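Gripper trial meeting, Miltetdale office, September
Present: Kevser Tokgöz (chair), Şükran Işık (minutes)
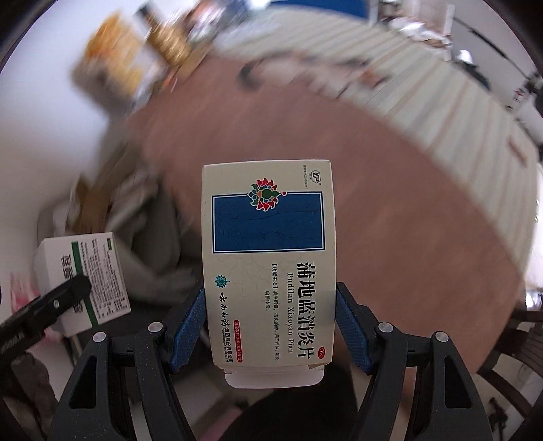
1. Finger pads. Kevser reported on the comparison of the Dotov and Olirley pads with medicine cartons. In 16 grasps each, Dotov dropped 2 cartons and Olirley dropped 8. Şükran asked if the cartons were squeezed too much. It was not measured yet.

2. Decision: we continue with Dotov pads. Olirley will be tested again with a softer spring.

3. Action: Şükran to order spare screws from Bayram.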